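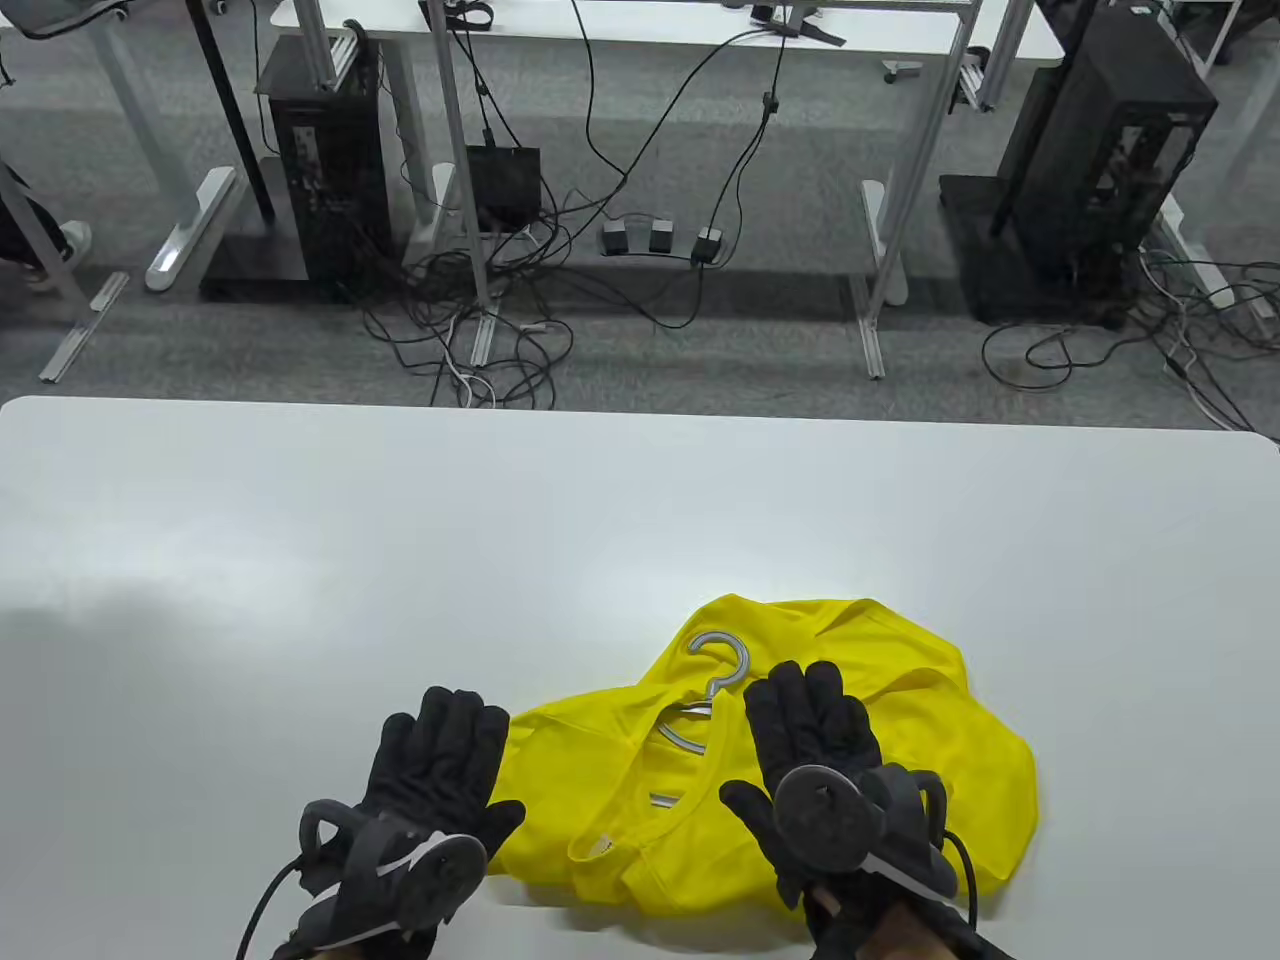
How much can a care label tell you about how long a garment will last?

Very little. A care label tells you how a maker would like the item to be washed, and sometimes what it is made of. It makes no promise about wear, and in most cases no one has tested the garment for as long as you will own it.

30 April 2018
By the Stirkell Textbook Group

Chapter 2
Claims About Cloth

Clothing is sold with words. "Easy care," "long life," "stays bright" — you will find these on tags, on store signs and in catalogs, and you will seldom find a number next to them. When there is a number, it deserves a harder look than it usually gets.

Take the case that runs through this chapter. In January a clothing company called Plaren began selling a knit shirt with a tag that read "Tested to 60 washes." Shoppers took this to mean that the shirt would look new after 60 trips through the machine. The tag doesn't say that. It says a test took place. It doesn't say what was measured, how many shirts were washed, what water was used, or what the shirts looked like at the end. A shirt that fell apart at wash 60 was also, in a sense, tested to 60 washes.

Plaren's reply to complaints was to point to its lab, Vrettos, which had washed 2 shirts. They were the same size and the same color, and they came from the same roll of cloth. Readers who remember Chapter 1 will see the problem. Two shirts from one roll can tell you something about that roll. They can't tell you much about the rest of the season's stock, some of which was knitted at a different mill.

A second source looks stronger at first. The Vullthorpe household survey asked 800 people how long they kept their shirts and collected answers on 1472 garments. That is a decent pile of answers, but look at what was asked. People were asked to remember. Few of us can say when we bought a given shirt, and fewer still know how often it has been washed. People also stop wearing shirts for reasons that have nothing to do with the cloth: the fit changes, the color goes out of style, a better one turns up. The survey counts all of these as "end of life."

We don't think Plaren lied, and the survey was not careless. Both gave an answer to a smaller question than the one shoppers had in mind, and the gap was left for the shopper to fill in.

In this chapter you will learn to read a fiber content label, to tell a wash test from a wear test, and to write down what a claim leaves out. Bring a garment of your own to the first lab period, with its tags still attached if you have them. Before you wash it or cut into it, copy every word on the tags into your notebook, including the small print on the back.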